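Maletín de recambios pequeños Neltura
Referencia: NELTURA 51
Inicio > Taller en casa > Reparación > Surtidos y maletines

Disponible. Recogida en tienda a partir de las 10:00.

Descripción

A todos se nos ha quedado parada una sombrilla, una silla de camping o un tendedero por culpa de una pieza del tamaño de un garbanzo. El pasador se cae al césped, la arandela rueda debajo de la nevera, y allá va un trasto perfectamente válido al trastero, donde se quedará hasta la próxima mudanza. Este maletín reúne esas piezas. Las tiene casi todas, y además bien ordenadas, que es lo que de verdad nos ha enamorado de él.

Son 940 piezas repartidas en 51 compartimentos: pasadores, casquillos separadores, arandelas, tuercas, tapones para tubo, muelles cortos, abrazaderas y remaches de plástico. El reparto lo pensó Piyumi Seneviratne, que llevó durante años el mostrador de reparaciones de Skendthorpe y sabe muy bien qué se pierde primero. Por eso hay muchísimos pasadores de 5 mm y muy pocos de 8 – los de 8 no los pierde casi nadie.

Qué trae cada bandeja

Bandeja superior: pasadores lisos y de aletas, anillas de seguridad, arandelas planas y grower, tuercas hexagonales y autoblocantes de M3 a M8. Los pasadores van tumbados en canales largos, así que se cogen con dos dedos sin volcar nada.

Bandeja inferior: casquillos de nailon, conteras para tubo redondo de 16, 19, 22 y 25 mm, tapones para tubo cuadrado de 20 mm, remaches de expansión y muelles de compresión. Aquí está también el hueco grande sin divisiones, pensado para ir dejando lo que se desmonta. Parece una tontería y es lo que más usamos.

Tapa: regleta impresa con las medidas a tamaño real. Se apoya la pieza rota encima, se mira el número y se busca el compartimento con el mismo número. ¡Sin calibre y sin adivinar!

Para qué lo usamos nosotros

Muebles plegables, sobre todo. Las articulaciones de tubo con pasador son todas primas hermanas, y con media docena de medidas se arregla la mayoría. También lo hemos usado con atriles, caballetes, carritos de la compra, una trona de segunda mano, dos lámparas de brazo y la pata de una mesa de planchar que chirriaba desde hacía tanto tiempo que en casa ya ni la oíamos.

Un consejo para las articulaciones: antes de meter el pasador nuevo, limpia el agujero con un bastoncillo y mira si se ha quedado ovalado. Si baila, pon un casquillo de nailon de la medida siguiente y recórtalo a ras. Una gota de aceite Belkadi fino y a plegar y desplegar unas cuantas veces. El aceite no viene incluido, lo encontrarás en la sección de lubricantes.

Y otro para las conteras: si no entran, agua caliente cinco minutos. Nada de martillo, que se abren por el borde y ya no hay quien las haga agarrar.
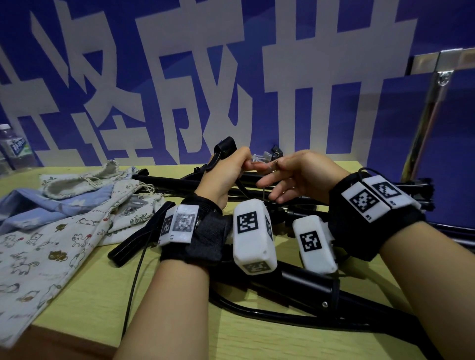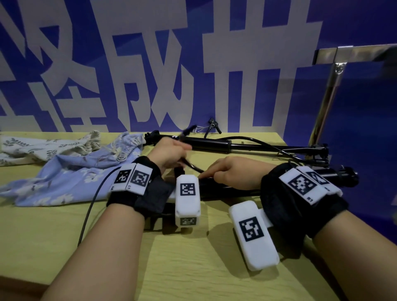
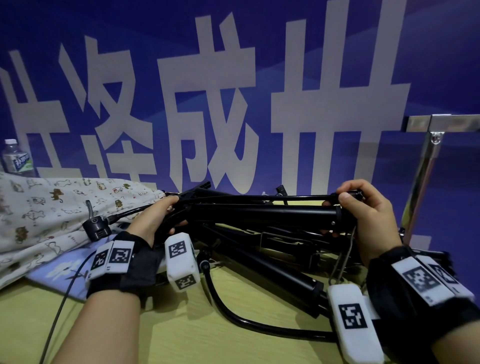
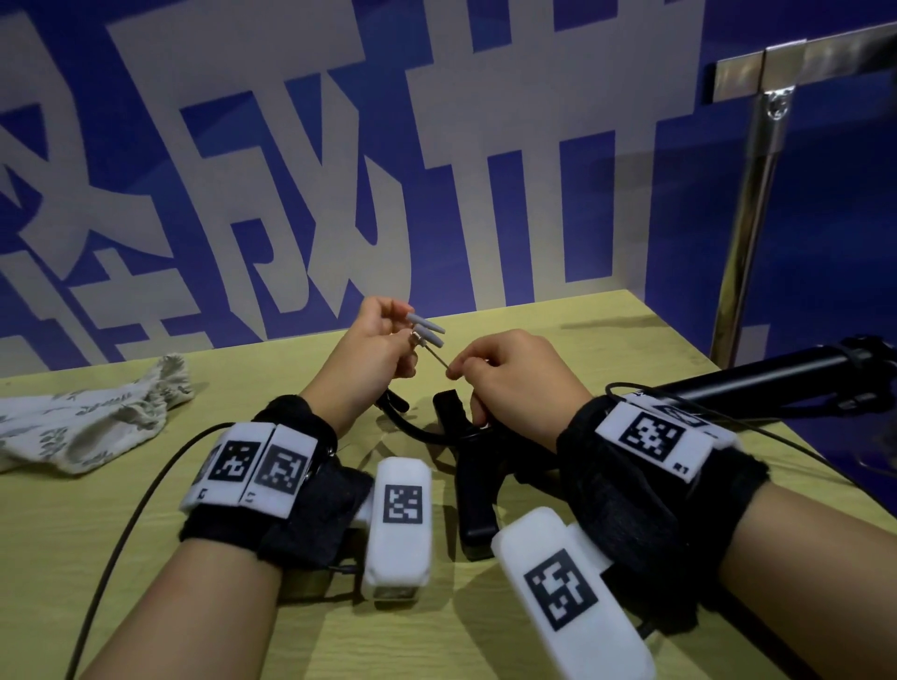 Mesa de madera clara. En la tercera foto, a la izquierda, tela beige con perros y gatos pequeños.

Características

Modelo: Neltura 51
Contenido: 940 piezas
Compartimentos: 51, más el hueco de desmontaje
Bandejas: 2, extraíbles
Peso con el contenido completo: 882 g
Material del maletín: polipropileno
Material de las piezas: acero cincado, acero inoxidable (anillas y pasadores de aletas), nailon y caucho
Cierre: doble pestaña con goma
Color: gris con tapa transparente
Garantía: la legal, y las bandejas se venden sueltas

Los compartimentos tienen el fondo curvo. Si alguna vez has intentado sacar una arandela de M3 de una caja de fondo plano con las uñas recién cortadas, ya sabes por qué lo celebramos. La tapa aprieta contra las divisiones y las piezas no se pasan de un lado a otro cuando el maletín viaja de canto en el maletero – lo hemos llevado así todo el mes de julio, por caminos de piedra, y seguía cada cosa en su sitio.

Lo que no trae

No hay herramientas. Para casi todo bastan unos alicates de punta y un destornillador mediano; para los remaches metálicos hace falta remachadora, y por eso solo se incluyen los de plástico. Tampoco hay tornillos largos. Si necesitas tornillería a partir de 30 mm, el surtido Undton encaja en la misma estantería y usa la misma numeración.

Las piezas no están homologadas para sillas infantiles de coche, arneses, escaleras ni material de escalada. En esos casos, siempre el recambio del fabricante.

Contiene piezas pequeñas. Manténgase fuera del alcance de niños menores de tres años.

Reposición

Cada compartimento lleva su número grabado y cada número se vende en bolsita aparte. Cuando se acaben los casquillos del 14, pides el 14 y listo. Las conteras negras de 22 mm suelen agotarse antes del verano, así que si tienes sillas de terraza conviene mirarlas en primavera.

Preguntas frecuentes

¿Sirve para muebles con medidas en pulgadas?
Para muchos, sí. Los pasadores de 6 mm entran en agujeros de un cuarto de pulgada con un poquito de holgura. Las tuercas en pulgadas no están incluidas.

¿Se puede quitar alguna división?
Las de la bandeja inferior salen tirando hacia arriba. Las de la superior son fijas.

¿Las piezas inoxidables aguantan cerca del mar?
Aguantan bien si se aclaran con agua dulce al guardar el mueble. Las cincadas acaban picándose, mejor dejarlas para interior.

¿Puedo llevar la pieza rota a la tienda?
¡Claro que sí! Tráela aunque esté partida, y si puedes, trae también la del otro lado que sigue entera. La medimos en el mostrador y te decimos el número.

También te puede interesar

Aceite fino Belkadi con cánula
Surtido de tornillería larga Undton
Bandeja inferior suelta para Neltura 51
Alicates de punta curva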